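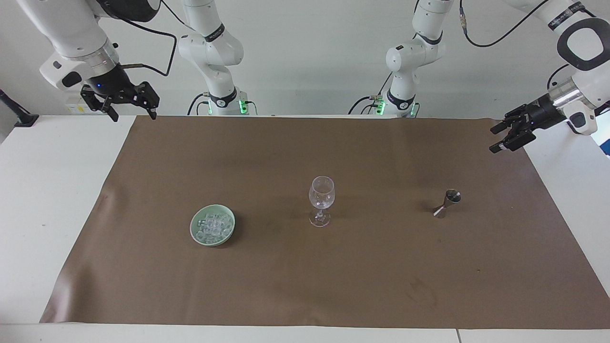 Two white arms over a worktable, their status lights showing green.

The case for keeping the night school

Every few years a council looks at its adult evening classes and asks whether they still earn their place in the budget. Norðdahl is now asking that question, and the paper before its members proposes that the evening programme at Vimen should close at the end of the coming term. It is the view of this author that the proposal should be withdrawn.

The paper rests on a single comparison. It sets the cost of heating, lighting and staffing the building after six o'clock against the number of certificates awarded, and finds the result poor. The arithmetic is sound. Last year 399 adults enrolled, and only 20 of them left with a formal qualification. A day college with such a record would rightly be asked to explain itself.

Evening classes, however, were never set up chiefly to award certificates. Most who attend are already in work. They come to improve their written English, to learn bookkeeping for a family business, or to take up a language they last studied at school. Many leave once they have learned what they came for, and the present method of counting records each of them as a failure to complete.

Halldóra Thorlacius, who taught in the programme for many years, has argued that the council should ask former students what use they made of their classes. Her suggestion deserves a fair hearing. A short survey would cost little, and members would then have before them some account of what the money has bought.

The paper also recommends that students be directed to online courses. These have their value, and no sensible person would discourage their use. They do assume a quiet room, a reliable connection and a settled habit of study — conditions which a good many of those enrolled at Vimen do not enjoy. The reading room there stays open until nine.

There is room for economy. Of the classes offered last term, seven drew very few students and might reasonably be merged or held in alternate years. Fees for those in well-paid work could rise modestly. Measures of this kind can be reversed if they prove mistaken, whereas a teaching staff once dismissed is seldom brought together again. Members will consider the paper in October, and they should ask for the survey before they vote.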